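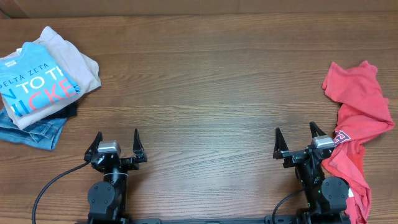
Jirnorico: Novels in Translation, 1920 to 1990

README for the May release

Jirnorico is a set of tables listing translated editions of novels first published by the Quezada house, along with the prefaces and reviews that went with them. It covers 191 novels and 273 translated editions. It does not contain the text of the novels, most of which are still under copyright.

The tables were put together for a study of how novels change titles, lose chapters or gain prefaces when they move into another language. They should also be usable for general work on publishing history.

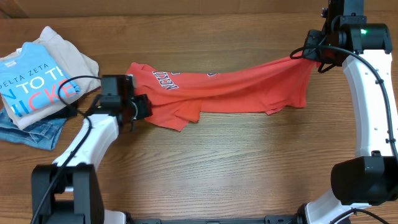 Planosance College - Department of Comparative Literature - Translation History Group

Files

novels.csv - one row per novel, with the original title, author, year and place of first publication.
editions.csv - one row per translated edition. Linked to novels.csv by novel_id.
people.csv - authors, translators and preface writers. A person who did more than one of these jobs has one row only.
paratext.csv - prefaces, afterwords, translator's notes and dedications, with page counts.
reviews.csv - newspaper and magazine reviews, by edition.
notes.txt - remarks that did not fit a column. Worth reading before you use the Ander editions.

All files are UTF-8 with a header row. Fields are separated by commas and text fields are in double quotes. An empty field means we did not find the information. The value "none" means we looked at a copy and the thing is not there. Please keep these two apart when you count.

Main fields in editions.csv

edition_id: starts with E, never reused.
novel_id: matches novels.csv.
language: English name of the language. There are 12 in this release.
title_as_printed: copied from the title page, including misprints.
title_literal: our plain English rendering of the printed title.
translator_id: matches people.csv. If two translators are named, both IDs appear with a semicolon between them.
source_language: the language the translator worked from. This is not always the language the author wrote in.
abridged: yes, no or unclear.
seen: yes if one of us had a copy in hand, no if the row comes from a catalog.

How the data was collected

Lucrezia Testa made the first list from the Quezada house catalogs and the rights ledgers that survive. Shadi Najjar then checked each entry against library catalogs and, where a copy could be borrowed, against the book itself. Differences between ledger and title page are recorded in notes.txt, and the title page wins in the table.

Names were the slowest part. Several translators signed with initials, and a few changed the spelling of their names between books. We merged two names only when a letter, contract or later edition tied them together. Seven cases are still open and are marked with a question mark in the name_status column of people.csv.

Relay translation

Some of the editions were made from another translation, usually French or German. Title pages often say nothing about this. We filled in source_language when the preface said so, when a contract said so, or when the chapter breaks matched an earlier translation and not the original. The column source_evidence says which of these applies. Rows resting on chapter breaks alone should be treated as a good guess.

Known problems

Paperback reissues are not listed separately unless the text was revised, so the table is a poor guide to sales or print runs.

The review coverage is uneven. English and Italian papers were searched by keyword, while the others were searched through printed indexes, and short notices were easily missed.

The Ander editions carry the copyright date of the original in place of their own date. We gave them a year from library accession stamps where we could. These dates may be late.

"Abridged" was judged by comparing chapter counts and the opening and closing pages. Cuts inside chapters will not show up.

Changes since the last release

Review dates are now in year-month form.
The column "version" was dropped from novels.csv. It was used in two different ways.
Duplicate rows for the two-volume novels were merged.
Dedications were moved from editions.csv to paratext.csv. 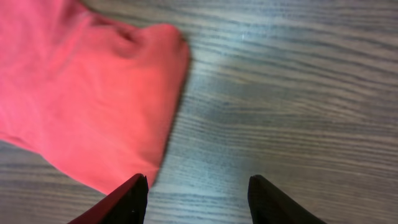
Coral-pink fabric on a wood-grain surface.

Use and citation

The tables may be reused for teaching and research with credit. Cite as: Testa and Najjar, Jirnorico: Novels in Translation, May release, Planosance College. If you quote from title_literal, please say that the English is ours.

Corrections can be sent to the Translation History Group at the department address. Give the edition_id and, if possible, a scan of the title page and its reverse.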